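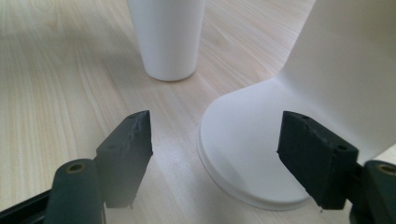

Arben Nikolaidis wrote back after the May report that the coffee corner sounded lovely, but he'd like to know where the paper cups stood, since they were on the budget and the last report skipped them completely. Fair enough! So cups first this time, and then the rest.

We ordered 274 of the plain white ones through Zupan and split them between Plistville and Pestdale. Plistville goes through them faster (no surprise, they have the bigger reading group and those folks can drink coffee). I'd hoped to get the ones with our name printed on the side, but the minimum order was silly for two rooms, so plain it is.

The bigger change is how we hand them out. We used to leave the sleeve open on its side and people would grab three to get one, and the rest ended up on the floor. Now the stack stands in a clear plastic cylinder on the light wood table, rims up, and you can tell from across the room when it's getting low.
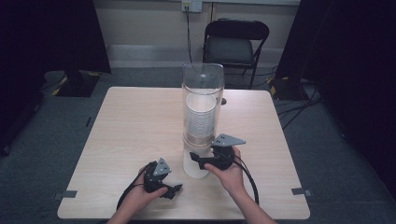 I've asked for a second cylinder for Pestdale, which comes to 60 dollars with shipping, and that still leaves us inside the supplies line. The folding chairs are fine for now, so please don't move money there on my account.

What's still open: Lutuvside wants the same setup and I've told them 8 weeks, mostly so I can find them a decent table. Theirs wobbles and I wouldn't stand anything tall on it. I also owe you the receipts from Zupan, 2 of them, and they'll come separately once I've scanned them.

September 10, 2025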